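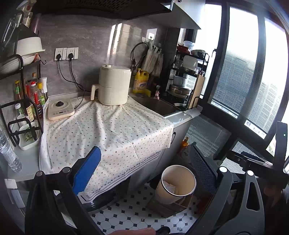
Assunto: Re: [lista-ukness] Toalha de mesa em bancada de cozinha: sim ou não?

Boa noite a todos,

Respondo à mensagem das 2 da manhã (hora excelente para pensar em têxteis):

> Moro no Ukness, cozinha de canto, igual à de meio prédio. Pus uma toalha
> de tecido por baixo da fritadeira e da placa e caiu-me a família em cima.
> Que é feio, que é perigoso, que aquilo é para a mesa. Alguém usa?
> E onde é que metem os fios?

Eu uso, e já ouvi pior da minha família. A bancada risca só de olharmos para ela, e a toalha ao menos vai à máquina. A 90 graus, se for de algodão e se não lhe tiverem afeição. Vou por pontos, como manda o regulamento da lista.

1. A barra. Se a toalha tem barra bordada ou estampada, deixem-na cair à frente dos armários. Fica com ar de quem pensou no assunto. Convém é que não tape a gaveta dos talheres — aprendi isto com um puxão e uma chávena a menos.

2. Os fios. A fritadeira e a placa pedem 2 tomadas e os fios caem sempre para cima do pano. Um gancho adesivo na parede segura o cabo que sobra, enrolado, e ao lado penduram-se os sacos que toda a gente guarda para o ano 2066.
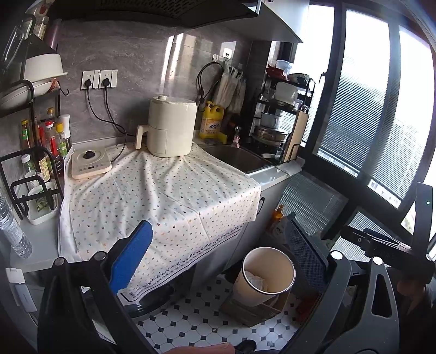
3. O lava-loiça. O pano acaba antes da água, ponto final. Detergente encostado à parede, escorredor no canto, e uma faixa de bancada à vista para pousar o que pinga.

4. A mesa. Toalha às flores, muito bem, mas não é ecoponto. Cá em casa abre-se uma caixa e ficam lá os cartõezinhos, o papel amarrotado e a bolinha de prata, em exposição permanente. Levantem tudo antes de sacudir o pano à janela. O pátio agradece. 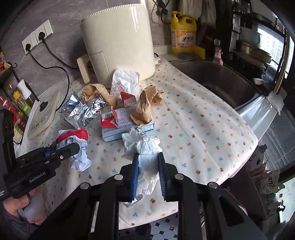
Pode-se deixar a toalha debaixo da placa enquanto se cozinha?

Eu tiro-a. A minha placa é uma Dogar de 2000 watts e o manual quer superfície lisa e entradas de ar livres, coisa que um pano às pregas não oferece. Cozinho, deixo arrefecer, volto a pôr.

Quanto à toalha impermeável da Celtley que alguém recomendou em julho: comprei, cheira a piscina, ofereço a quem a vier buscar.

Cumprimentos do terceiro esquerdo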